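4.2 What counts as a set

The sorting problem looks trivial until two people try it at the same table. Our coders, Matos and Hollmann, agreed on almost everything in the January pilot except the meaning of the word "matching," which was unfortunate, as it appeared in the title of the study. Matos put like with like: cups with cups, bowls with bowls. Hollmann set places. To him a cup, a bowl and a can made one person's lunch, and a tray with two cups on it was a tray that had let somebody down.

Both readings turn up in the older literature on domestic order. The Ivel household manual of 1920 gives 15 pages to the carrying of trays and takes Hollmann's side throughout, with some heat. Ellis, in her unpublished notes on canteen work, takes neither side and observes that people load whatever is closest to their hand. We have tried to keep all three positions in mind when writing the instructions, which is why the instructions went through so many drafts.

The layout we settled on puts two trays at the left and right of the table and leaves the objects in the space between them. The objects come in pairs, but the pairs are loose ones. The two red cups are the same style, while the bowls differ in size and color, and a strict sorter may reasonably ask whether they are a pair at all. Several did ask. They were told to use their own judgment, a phrase that Kinsella has since asked us to remove from the protocol.

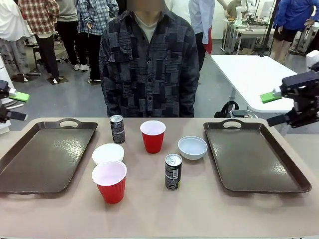 Figure 2. Starting layout for the table task, with both trays empty and the cups, cans and bowls between them.

Cans gave the least trouble under either reading. They are tall and narrow, they stand where they are put, and their printing made no difference to anyone except Saarela, who wanted the labels to face forward and was excused from coding that portion. Bowls were harder. The paler bowl looks slightly larger and deeper than the white one, and people who had been sorting happily by kind would stop at this point and begin sorting by size. In the Esarum transcripts the change of plan is usually marked by the word "hmm."

We scored a finished tray as "by kind" when no kind of object was divided between the trays, and as "by place" when each tray held one cup, one can and one bowl. Anything else was scored as "other," a category that grew during the pilot and now has its own appendix. Trays stacked one on top of the other were scored as "other" and discussed at length.

The scoring sheet was last revised on 5/30/23. Disagreements between coders that remained after that revision were settled by Ellis, whose decisions are reported without comment in Section 5.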